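Home Destinations Packing Gear Care Contact

Cleaning and Storing Travel Gear Between Trips

By Greer Lindsay
November
12 shares 3 comments

Most damage to travel gear is done at home, in the months when it sits in a closet. The notes below cover the work between unpacking and the next departure, in the order I do it.
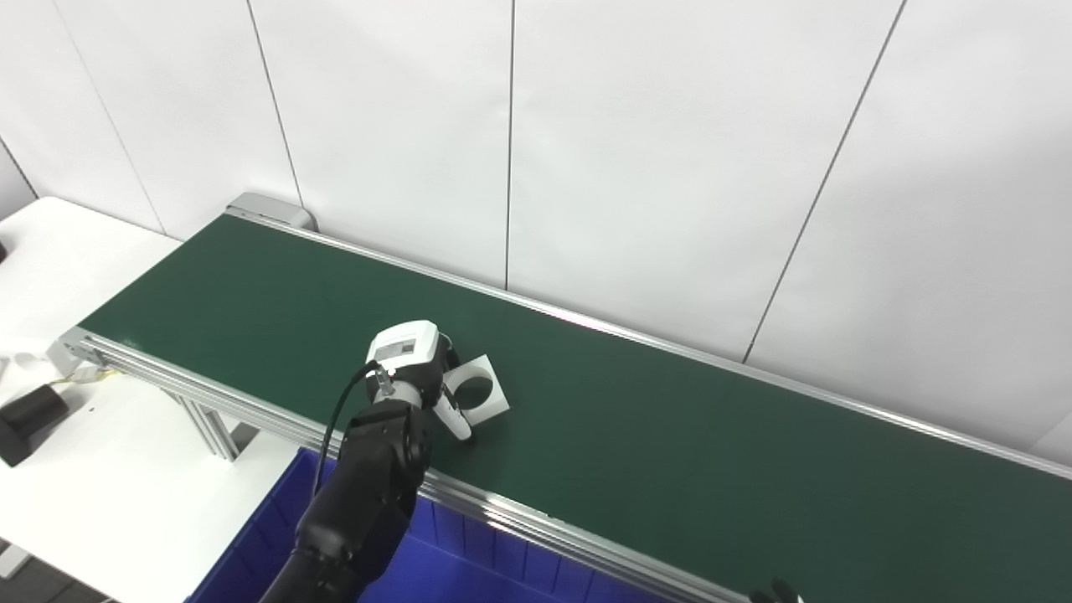

The first job is to empty everything completely, including the pockets that were not used. Open every zipper to its full length, turn the bag upside down over a sheet or a bathtub, and shake it. Sand and grit collect in the bottom seam and in the corners of the lining. A vacuum with the crevice tool removes most of what is left. Run it along the zipper tracks as well.

Wheeled suitcases

Lay the case on its back and clean the wheels before anything else touches the floor. Hair and thread wind around the axle and pull tight against the bearing. Cut the thread with a seam ripper or small nail scissors, working parallel to the axle, and draw it out with tweezers. Wipe the wheel with a damp cloth and a little dish soap, then dry it. A wheel that still grinds after cleaning has a worn bearing and should be replaced. If it is held on by a screw or a hex bolt, this is a short job. If it is riveted, the rivet has to be drilled out, and a bolt of the same diameter with a locking nut takes its place. Measure the wheel's diameter, width and axle bore before ordering.

Extend the pull handle fully and wipe the tubes with a dry cloth. Do not oil them. Oil holds dust and the handle will stick worse than before. A dry silicone spray, applied to the cloth and then to the tube, is enough.

Hard shells can be washed with warm water and dish soap. Scuff marks usually come off with a melamine sponge used lightly, although it will dull a gloss finish, so try it first on the underside. Fabric cases should be spot cleaned only. Soaking the fabric wets the board behind it, and the board may warp as it dries.

Backpacks

Check the sewn label before washing. Most packs are better washed by hand in a bathtub with lukewarm water and a mild liquid soap. Remove the hip belt and any frame stays. Use a soft brush on the shoulder straps and back panel, where salt builds up. Rinse until the water runs clear, which usually takes more changes of water than expected, and hang the pack upside down in the shade with all pockets open. Allow 2 full days, longer in a damp room.

If the coating inside is flaking or feels sticky, it has started to break down. Washing will not restore it. The loose material can be scrubbed off with rubbing alcohol and the bare fabric recoated with a brush-on sealer, but the result is never as even as the original. On an inexpensive pack I would not spend the afternoon.

Zippers

Brush the teeth with an old toothbrush and soapy water, rinse, and let dry. If the slider passes but the teeth separate behind it, the slider has spread. Squeeze each side gently with flat pliers, a small amount at a time, testing after each squeeze. Too much pressure will crack a cast slider. For a stiff zipper, rub the teeth with plain candle wax or a zipper lubricant stick and work the slider back and forth.

Boots and walking shoes

Take out the insoles and laces. Knock off dried mud, brush the welt, and wash with cold water. Stuff with newspaper and change the paper when it is damp. Keep them away from radiators and heating vents, which can loosen the sole adhesive. Leather gets conditioner after it is dry to the touch. Before putting boots away, flex the sole by hand and look along the join. Midsole foam can break down in storage even on a pair with few miles, and this check should be repeated about a month before the next trip so that there is time to have them resoled.

Water bottles and bladders

Wash with hot soapy water, rinse, and fill with a solution of one teaspoon of baking soda per cup of warm water. Leave it for a few hours. Drain, rinse again, and dry with the cap off. For a bladder, a whisk pushed inside will hold the walls apart. The hose dries slowly. Hang it straight from a hook with the bite valve removed. Once everything is dry, the bladder can also be kept in the freezer.

Storage

Leave bags unlocked and zippers partly open. Nest small cases in large ones only when both are fully dry, with a packet of silica gel in each. Sleeping bags and down jackets go in a loose cotton sack or on a hanger, never in the compression sack. Take the batteries out of headlamps and luggage scales. Store power banks at about half charge, indoors, and top them up every 3 months.

Tape a card inside the lid of the largest case listing what needs to be replaced or repaired. Mine currently reads: left rear wheel, tent pole section, new laces.

Previous Next Back to Gear Care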